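Skodaron Household Storage Reuse Scheme
Progress report to the Prunomton Fund, period ending May

1. Summary
Work is on schedule. Collection points at Choo and Skullel are open and the sorting store is in use. Spend is within the agreed budget.
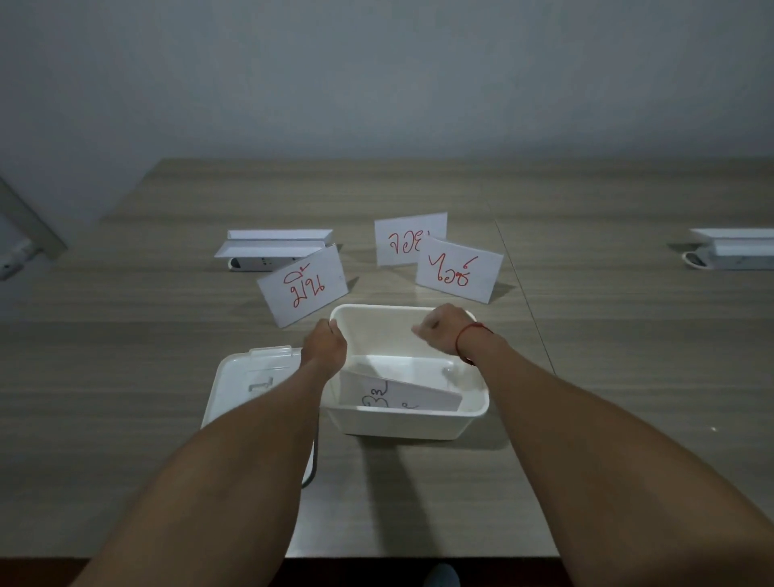
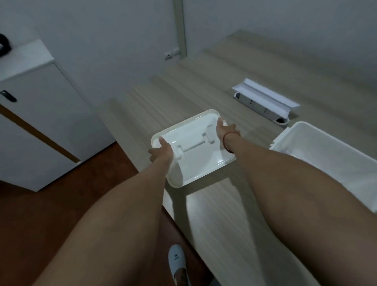

White plastic box and white plastic lid.

2. Intake and sorting
111 items were received in the period. Most came through Choo. Skullel opened later than planned owing to a delay in the lease and has run on reduced hours.
Items are graded on arrival as fit for reissue, parts only, or scrap. Lids and bases are stored separately and matched by outside dimensions. 20 bases remain unmatched and will be carried forward.

3. Reissue
Stock has gone to 3 partner charities. Demand is highest for stackable sizes. Small boxes move slowly and intake of these may be limited next period.

4. Issues
Shelving at Skullel is rated for lighter loads than specified. The supplier has agreed to replace it at no cost to the grant.

5. Next period
Extend Skullel opening to 20 hours a week.
Revise the grading sheet.
Submit the final claim for transport costs.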